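Plikport Saddle Pad: Seven Weeks Under a Horse Who Hates Everything

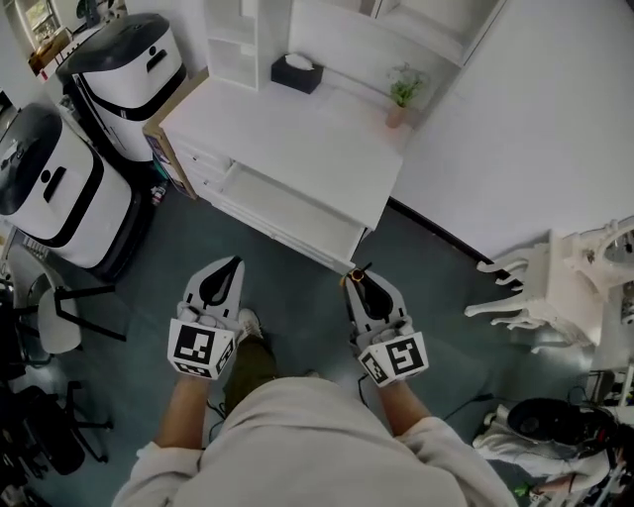

A gripper in each hand, and the sneaker in view is white. Photo: Fatos Milošević

My mare Allo has opinions about saddle pads. She has rubbed through two, eaten the binding off another and once walked out from under a very nice sheepskin one in the middle of a flying change. So when the Plikport dressage pad turned up at our barn in Greenwood I gave it until lunch.

It's still going. I've ridden in it five days a week, mostly flat work, with one trip to a schooling show where we were placed seventh in a class of seven. I don't blame the pad for that. Our canter pirouette looked like a transport truck looking for parking.

The good part first. The wither is cut high and it stays high. My old Wudero pad crept down a little more with every transition until I was sitting on a hammock, and I'd be hauling at it in the warm-up with one hand and apologizing to the judge with the other. The Plikport hasn't moved. The lining is a waffle weave and Allo's back comes out with an even sweat mark and no ruffled hair behind the saddle.

Now the girth loops. Whoever placed them has either never met a dressage saddle or has met one and held a grudge. They sit too far forward for my billets, and after a week of swearing I cut them off with hoof nippers. The pad is no worse for it.

Colour: they call it "harbour grey". It was that colour for one ride. White piping on a horse product is a form of optimism I can't share.

Washing is fine at 20 degrees. The tag says to reshape while damp, so I pulled it about a bit and felt foolish. Don't put it in the dryer. İlker Başaran, two stalls down, did, and his now fits the barn's Shetland quite nicely.

Sizing runs long. If your horse is short-backed, go down one, or you'll have a skirt flapping at the flank and a horse with views on it.

Would I buy a second? Yes, in black, in March, when the mud starts. Four stars, and I'm keeping the nippers handy.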